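The Rallance Workroom: A Gallery of Mostly Paint
Posted July 3, 2023 by Bujar Stojanovska

Home | The Building | Workroom | Hire and Hours | Contact

People have been asking to see the workroom ever since we shut it in January and put a sign on the door saying "Back Soon." The sign was optimistic. The room is open again, it is white, and I have been told that a gallery page is the way to celebrate a white room. I do the words here the same way I did the painting, a bit thick in places.

If you used the room before the work, a warning: you may not recognize it. If you liked it the way it was, I'd love to know what you liked.

The color

The old color was called Harvest. It had been on since before my time, and it made everyone under it look as if they were coming down with something. We taped up sample cards for a fortnight and invited opinions, which was a mistake, as people who had never once looked at the wall now had views on it. One card came back with "too white" written on the gray.

In the end we went with the plainest white in the Marchetti catalog. It has a number where the other paints have a name, and I respected that.

The filling and sanding

Before the paint came the filler. Years of shelves, calendars, coat hooks, a dartboard and one extremely ambitious TV bracket had been up on that wall, and every one of them left its mark. I filled 451 holes. I know because I kept a tally on the door frame in pencil, and then I had to paint the door frame too.

Sanding took longer than the filling and I remember less of it. The dust got into the kettle. It got into the office next door, whose tenants were very nice about it in an email with a lot of people copied in.

The wall, the ceiling, the lights

The long wall is the one I'm proud of. Smooth, white, nothing on it, and it can stay that way as long as I have any say in the matter. The beams overhead went pale to match the ceiling, after a debate about "making a feature of them" that I won by owning the ladder. The long fluorescent light stays. It flatters no one, but you can find a dropped screw under it.

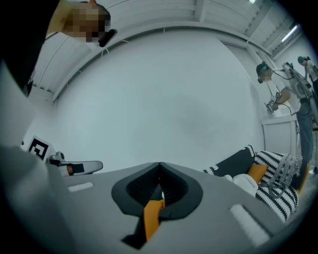 The floor

Gray. It was gray before and it's gray now, and in between I paid for it to be gray. The first quote was for 2,000 and included the word "resin" more times than I was comfortable with. We settled on floor paint from Rorska, two coats, with a day and a night between them.

Somebody walked across the second coat while it was still tacky, out and back again. I have matched the tread to a pair of boots and I'm saying nothing, but the boots know. I sanded that stretch down and did it over, and if you crouch by the door in the late afternoon you can still make out a heel.

Please don't drag the tables. Lift them. There's a person at each end for a reason, and if there isn't, go and get one.

The things we took out

I had the Tusov van for one weekend and thought one load would do it. It took three. The full list would be unkind to several people still paying rent here, but among the departed were:

A filing cabinet, locked, heavy, key unknown. We got it open at the dump. It contained a second, smaller set of hanging files and a shoe.

The brown couch. It would not go through the door, though it must have come in that way at some point. It left in pieces.

14 office chairs, every one of them missing something. I did try to build a good one out of the set and ended up with a chair that only turned left.

The fern. Plastic, as we learned at the very end. It had been watered for years.

The things we put back

Less than you'd think. The worktables came back, scrubbed, with new feet on the one that used to rock. The clock came back and is still four minutes fast – I've stopped fighting it. The cork board did not come back, and will you please stop asking me about it. Notices go in the hallway now, where there is a perfectly good board and a box of pins that somebody keeps arranging by color.

There's new shelving on the short wall, by the sink. It is labeled. I'd like to draw your attention to the labels, since I made them, and since the shelf marked "Tape" already has a bag of onions on it.

House rules, such as they are

Nothing gets taped, pinned, stuck or leaned against the long wall. This includes bicycles, and it includes "just for a minute."

Lights off when you go. The switch is on the left as you leave, where the old one was on the right, so for the first week you will slap a blank bit of wall on your way out. Wash your hands first.

If you mark the paint, tell me. There's most of a can left in the closet and a small brush with my name on it. I'd rather have ten minutes with that brush than find the mark myself in October and have to guess.

Chairs are stacked six high at most. The person who did nine knows how that ended.

What it cost

The building fund put in 500 and the rest came out of the hire money. The receipts are in the blue folder in the office for anyone who enjoys that kind of thing. You'll notice a line for "sundries." It's mostly masking tape, with a few sandwiches.

Still to do

The door squeaks. I've oiled it twice, and now it squeaks more quietly for longer. The window blind has been ordered, received, found to be the wrong width, returned, and ordered again. The skirting behind the sink needs another coat, and I'll get to it when my knees have forgiven me for the floor.

Bookings are open again through the Hire and Hours page. Mornings are going fast, Thursday evenings are taken by the choir, and the key is back on its hook in the office with a larger tag on it. Please bring it back this time.

Previous gallery: The Stairwell, Before | Next gallery: The Stairwell, During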